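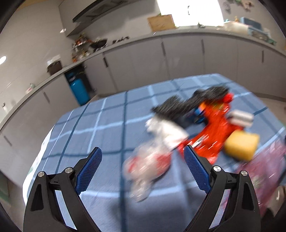

Cotton tablecloths: washing, stains and storing

A cotton tablecloth can serve for many years if you treat it well from the first wash. New cloth usually has some finish in it, so wash it alone before you use it, in cool water and with half of the normal detergent. Checked and striped cloths with dark blue or red need this most. I wash mine two times before they go together with anything white.

Shrinking
Expect the cloth to become shorter. My kitchen one, bought at Nikolovski, measured 300 cm when it was new and 296 after the first wash. If you sew your own, wash the fabric before cutting.

Stains
Grease – put a little dish soap on the dry cloth, leave it for 14 minutes or so and rinse with warm water.
Red wine or berries: cold water first, from the back side. Do not rub. In June, when cherries are everywhere in Plinska, I keep a bowl of cold water ready in the sink.
Candle wax must be hard before you touch it. Scrape it with a spoon, then iron over a paper towel and change the paper often.
Coffee with milk needs soap also, because milk leaves fat.

Drying and ironing
Shake the cloth strongly when it comes out of the machine and pull the corners straight. Hang it over two lines, not one, and the middle fold will be much softer. Iron while it is still a bit damp, starting from the center. For a check pattern, follow the lines with the iron, otherwise the squares become crooked.

Storing
I roll large cloths on a cardboard tube. Folded ones should be opened and folded in another place every few months – old folds turn yellow and later they break. No plastic bags, please. An old pillowcase is good.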